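Mai 2024
Par Gianni Tedesco

Deux pinces, un fouet et beaucoup de patience

Il y a un bruit que je reconnais désormais les yeux fermés : le petit claquement sec d'une pince parallèle qui se referme sur rien. Je l'ai entendu toute une matinée dans l'atelier de Budine, où Arturo Parisi compare des préhenseurs sur des ustensiles de cuisine, et je vous assure qu'on y prend goût !

Le principe de l'essai tient en une phrase. Un bras Volix, un contrôleur Morelli, deux pinces montées l'une après l'autre sur le même poignet, et une consigne : sortir un ustensile de son pot, le poser sur le plan de travail, l'y remettre. Chaque pince a droit à 40 tentatives par objet. Parisi note tout à la main dans un cahier à spirale, avec une écriture que lui seul déchiffre (et encore, il hésite parfois sur ses propres sept).

Pourquoi la cuisine ? « Parce que c'est méchant, répond-il. Une pièce usinée, vous savez où elle est. Un manche dans un pot, il penche, il tourne, il s'appuie sur le voisin. Vous tirez sur l'un et tout le monde bouge. » Il a commencé en février avec des couverts, s'est ennuyé en quelques jours et a vidé ses tiroirs.

La première pince, une Grukthorpe à deux doigts rigides, serre fort et répète ses gestes avec une régularité admirable. Sur un manche lisse en silicone, elle demande pourtant un réglage d'effort très fin : trop peu, l'objet pivote pendant la montée ; trop, la matière s'écrase et le manche se met de travers. La seconde, dont Parisi a dessiné lui-même les doigts souples, pardonne davantage d'erreurs de position, mais elle est large, et dans un pot bien garni la largeur se paie. J'ai vu un doigt accrocher la tige d'à côté avec un naturel désarmant.

Le plus beau moment, pour moi, reste l'approche. Le bras descend, ralentit, et sur l'écran de contrôle la vue du poignet grossit peu à peu. C'est là que la caméra embarquée change tout : elle voit ses propres doigts en même temps que la cible, et l'on corrige l'écart entre les deux sans passer par un long calcul de repères. Parisi a essayé une caméra fixe, accrochée au-dessus du plan. Elle embrassait mieux l'ensemble, mais le bras lui cachait la prise au pire instant. Il a gardé celle du poignet, quitte à perdre le haut des ustensiles dès qu'on s'approche. La spatule et le pinceau, de la même teinte pâle, lui donnent du fil à retordre à la segmentation ; le fouet, avec ses boucles fines, encore plus.

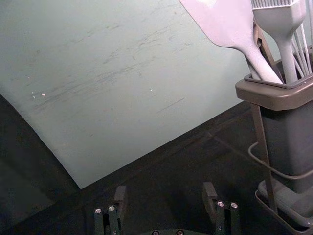

Ce que disent les chiffres

Sur la spatule, les doigts rigides ont échoué 5 fois, les doigts souples 17. L'écart m'a surpris, tant la pince souple paraissait plus à l'aise à l'œil nu. Parisi, lui, s'y attendait : la plupart de ses ratés viennent de la remise en place, quand il faut glisser le manche entre ceux qui sont restés.

Le fouet renverse le classement. Saisi par le manche, il ne pose de souci à aucune des deux pinces ; saisi par les boucles, il file entre les doigts rigides et se laisse cueillir par les souples. Reste à apprendre au contrôleur où commence le manche. Une nouvelle paire de doigts est déjà sur l'établi, étroite à la base et souple au bout, et j'ai demandé à revenir pour ses premiers essais.

Recevez nos prochains reportages par courriel : inscrivez-vous à la lettre d'information. Ce site utilise des cookies pour mesurer son audience. Accepter | Refuser | Gérer mes préférences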